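Sumitum Recalls Gripper Finger Pads After Adhesive Fault

November 26, 2020

Sumitum is recalling 700 sets of finger pads for its Cleto hand-held gripper. The rubber pads can come away from the finger block while the gripper is closed on an object. Two users reported pinched fingertips after reaching in to catch a pad. Neither needed treatment.

The recall covers pads shipped from the Ruppert plant since September. Owners should stop using affected sets and check the batch number on the packing slip. Batches 200 and 39 are affected. 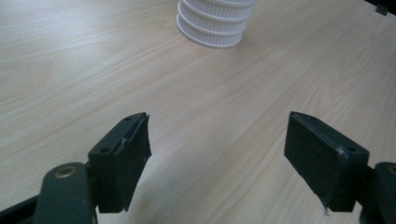 Sumitum traced the fault to a primer step that was skipped when the plant changed adhesive suppliers. Pads from those batches passed a pull test on the day they were made but weakened with use. In later bench tests, some let go after 600 closings on paper cups and other light items.

"We should have tested these pads over a longer run before we shipped them," said Remedios Toledo, head of product safety at Sumitum. "The daily pull test did not catch this, and we have changed it."

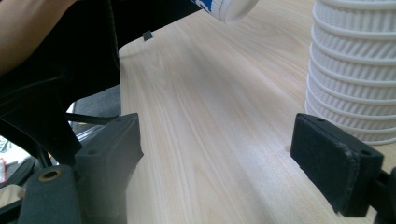 Page last updated: November 26, 2020

Replacement pads are free and fit the existing screw holes. Do not glue a pad back on. Customers who bought through Vakura will be contacted by Vakura and do not need to file a separate claim.

The finger blocks, linkage arms and bushings are not part of the recall.

Contact: Sumitum Customer Service, Cleto recall desk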